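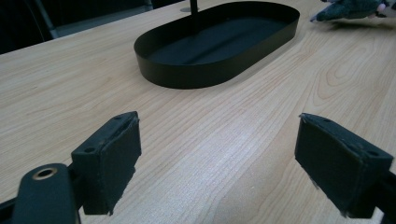
Vukari Workshop Tips: When Your Gripper Starts Dropping Things

If you practice sorting jobs with a pair of hand-held grippers the way we do, sooner or later you'll get a week like the one we had last November, when everything slipped. Toys, key rings, a brand-new roll of tape! We blamed the jaws, then the motor on the robot side, then (I'm a little ashamed of this one) the toys themselves. In the end it was the pads. Ours had done 692 grasps since the last change, and the top edges had gone ragged enough that a soft toy would roll right out on the lift.

So now we look at the pads before every session. Run a fingertip along the upper edge with the power off, and if it feels fuzzy or you can pick a crumb loose, change the pad. Change both sides together, too. I tried to save money by doing one side only, and the new pad did all the holding while the old one let go. 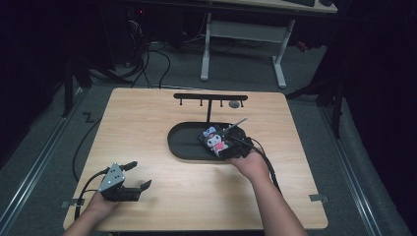 Right gripper over the tray with a small figure in its jaws, left one open. Both cables run off to the sides.

Cables are the other thing that bit us. One caught on a table clamp in the middle of a reach, yanked the gripper sideways, and gave my wrist a good sore weekend. Leave plenty of slack, at least 52 inches from the table edge on our setup, and do one slow full stretch with each arm before you start for real. If you feel any tug at all – even a tiny one – stop and reroute.
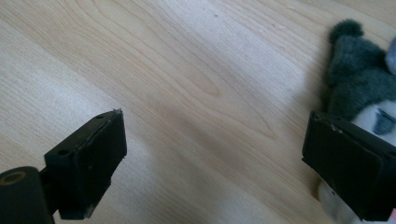 While you have the power off, try the little screws as well. Snug is plenty; I cracked a finger block once by leaning on the driver, and the replacement from Restau took ages to come. Then wipe the tabletop, close the jaws gently on something soft, and lift it a few times before you go back to anything you'd mind dropping.

Updated Jul 2, 2026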